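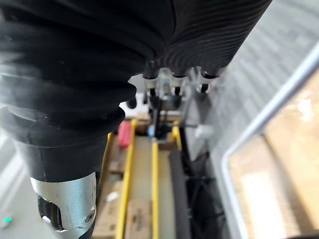

What is a household inventory for?

It tells whoever needs to know - an insurer, an heir, a removal firm - what a home contains, and it tells the householder the same thing, usually to their dismay.

Chapter 2
The Contents of a Home

Ask people what they own and they will begin with the sofa. They move on to the bed, the table and a painting they have never liked, and then they slow down. Halfdan Gunnlaugsson, who spent his working life valuing the contents of houses in the port of Etolari, allowed his clients up to 30 minutes to write their list before he opened a single cupboard. The lists were short and confident. The cupboards took until evening.

Gunnlaugsson's best-known case was the Rissanen house, whose owner declared 70 items and was found to have 2000, among them a drawer of keys that fitted nothing. She asked him to leave the keys out of the total. He declined.

In this chapter we look at why the gap between the two figures is so wide. Part of the answer is storage. A thing put away in a box stops being counted, though it goes on taking up room, gathering dust and needing to be carried downstairs one February when the roof leaks.

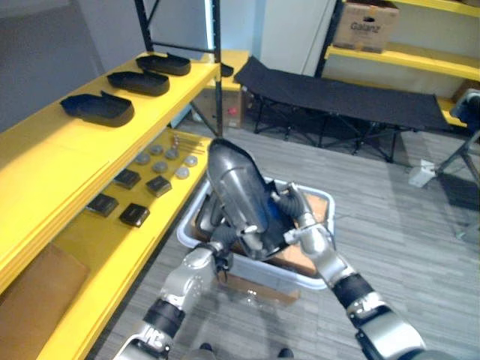 Fig. 2.1 A dark grey shoe and a translucent storage bin.

Kaisu Juntunen's study of the Cimine flats takes the argument further. Her tenants remembered the objects they used daily and those they had quarrelled over, and very little in between. Footwear did especially badly. Most tenants listed "shoes" as one item and seemed hurt to be asked how many.

We return to Juntunen's method in section 2.3, where you will need a pencil, a torch and the consent of everyone you live with. Before reading on, write down all you believe to be in your own hall cupboard, and keep the door shut.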